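Road Notes: the Hutsuliak stop, and a few others on the way to Wadow

October 21, 2021

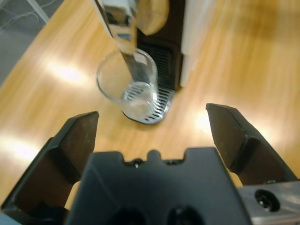
Hutsuliak Travel Stop

Quick one this time, still unpacking. Went up to Wadow and back over the long weekend and ate at more gas stations than I did at tables with a tablecloth. No regrets.

Hutsuliak is the one everybody asks about so it goes first. Same building as the fuel counter, walk past the motor oil and the windshield wipers and there's the dining room. Fish sandwich, fried, on a plain white bun. Get the slaw on it. Get the sweet potato biscuits too but get them early, by lunch they were down to the last tray and a man ahead of me took most of it. Crab soup was good, a little salty for me. My brother in law says it isn't salty enough so make of that what you will.

Bohdana Harasym runs the kitchen and she came out to say hello when she heard we were from the newsletter. Pies are hers. She bakes for the case by the register and takes whole pie orders for December, starting now. Call, don't email, she doesn't look at it. Fig pie sells out first. I forgot to ask about pecan, sorry Linda.

Parking: trucks and campers go around back. There's a dump station, 8 dollars, free if you fill up. The entrance is easy to miss coming from the south, the sign is behind a tree. Turn at the boat ramp road, if you see the produce stand you've gone to far.

Gunex

Fuel was six cents cheaper here than anywhere else we stopped. Restrooms clean, coffee weak. They have a hot case with chicken and potato wedges, and the wedges are better than the chicken. Bait and ice on the side porch. Closes at 8, and they mean it, lights off and all. Cash only at the porch window.

Mundent Landing

Not food. Two-lane ramp, decent dock, a picnic shelter with a new roof. Population on the town sign is 2,386 and I think all of them were launching boats that morning. Get there before sunup or plan to wait. Parking for trailers is tight and the overflow lot is grass, soft after rain. There's an antiques barn across the road that says it has 2,000 old bottles. Did not check. Bought a duck decoy I did not need.

Wadow

Nice little main street, hardware store still open, bakery closed for the season. We walked the harbor and looked in the windows. The inn had a room for us on no notice and the breakfast is included, eggs and scrapple, or oatmeal if you ask. Ask for the back side of the house, the front rooms get the road noise. Dogs okay downstairs only.

Corrections from last time: the ferry does NOT take campers over the posted length, I had that wrong, and thank you to the three people who wrote in. Also the oyster roast is at the firehouse and not the school.

Next issue is the bay side loop if the truck is out of the shop by then. Send me your pie places, I'm short on teh north end. Anything past Wadow is fine as long as I can get a trailer turned around in the lot.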